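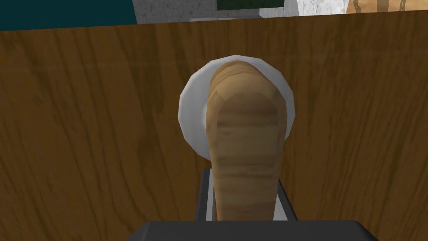 Minutes of the build meeting, Hornora shared workshop

Date: 8/25/21
Place: the long bench at the back, because the front room was taken by the bicycle repair evening
Chair: Costel Jitaru
Minutes: Yáñez
Absent with notice: the people from the paint corner

1. Opening and previous minutes

Costel opened the meeting a little after seven. The previous minutes were accepted with one correction: the spare motor drivers are in the metal cupboard and not in the drawer under the lathe. I apologise for this mistake, I know that one evening was lost with searching.

2. State of the real machine

The left arm is mounted and moves freely by hand. The right arm still has play in the elbow. Costel opened it again on Sunday and found that the printed ring is worn on one side. He proposes to turn a new one from nylon. The meeting agreed, and the material will be taken from the remains of the Pemivitz project, which is finished and does not need it any more.

The base plate has arrived. It was ordered with a width of 650 mm and this was measured on the bench and is correct. The holes for the castors are not deburred. Whoever has a free half hour is asked to do this, with gloves please.

The wiring was discussed for a long time. I wanted one thick cable loom through the column, Costel wanted separate cables which can be changed one by one. We will do it his way, but every cable gets a label on both ends before it goes in.

3. Gripper, empty and open

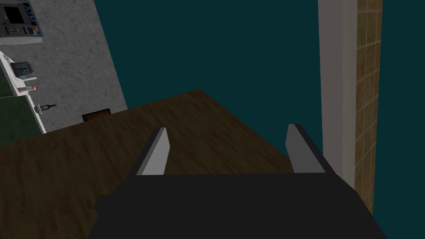 The question of the finger length was already on the list in spring and we came back to it. In Prasumow (this is the name we now use for our simulated flat, so that the folder names agree) the fingers are modelled as flat plates and the body behind them as a wide block. When the camera looks over this block to the table, with the fingers open and nothing between them, the black body takes a very large part of the view at the bottom. The small brown box at the far left side of the table is still visible, but a thing lying close in front of the hand would be hidden. Costel thinks longer fingers would help. I think the camera should go higher. It was decided to test both in simulation before anything is cut, and to leave the real bracket as it is until then.

A second point was the white pillar, which stands directly beside the right finger in this view. The planner treats it as an obstacle with a safety distance of 2 cm. For the moment this stays. If the arm refuses too many paths, we will reduce it in the file, but please write in the logbook when you do so, and do not only change the number.

The texture of the table was also mentioned. Costel finds the grain too strong and would like a plain surface for the first tests. I am against, as my own table at home looks like this. Not decided.

4. Gripper, with a load

The first picture in these minutes was discussed here. The long beige object is held upright between the fingers, with the white disc behind it. Costel asked if the detection can separate the two things when they overlap like this. We do not know yet. The mask file for this run was not saved, as the disk of the workshop computer was full.

The rounded top of the object is free above the fingers, so the camera has at least one clear shape to follow. We would like to repeat the same grip against a dark background and compare. Costel will prepare it.

For the real gripper, the rubber pads from the hardware shop are too soft and they come off at the corners. We will try the cork sheet with contact glue. The glue must be used at the open window only.

5. Doors

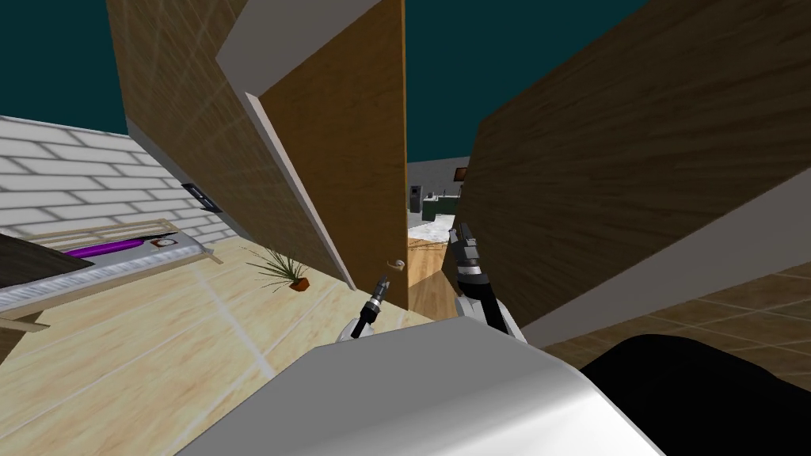

Driving through doors is the part which worries everybody most, and we should have spoken about it before ordering the base plate. My proposal was to keep the arms folded until the robot is in the next room. In the present test they are both stretched towards the opening, and the tip of the left gripper is at the same height in the view as the round white handle of the open door. Costel wants to know the real distance between the two, which one cannot judge from the picture, so he will print it from the log. The potted plant near the door stays in the model. It was suggested to remove it to make the test easier, but plants stand in such places in real homes also, and the thin leaves are a good trial for the depth sensor.

Agreed: the test is run again with folded arms and with stretched arms, same starting point, same speed. Success means that neither door nor walls are touched. The green cabinet in the other room is the goal point, for both cases.

6. Money and space

The shelf over the compressor is given to our group until November. Other groups have asked for it after this time. The box with the old wheels must go home with its owner.

The nylon costs nothing. The cork was paid by me, the receipt is in the tin.

7. Tasks

Costel: new elbow ring, grip test with dark background, distance at the door handle
Yáñez: camera position test, cork pads, folded arm run, clean the disk
Open: castor holes, cable labels (2 rolls of label tape are on the shelf)

8. Any other business

The key of the side door turns badly. Please lift the door a little when you lock it.

Next meeting at the same hour, in the front room if it is free. Closed at 21.10.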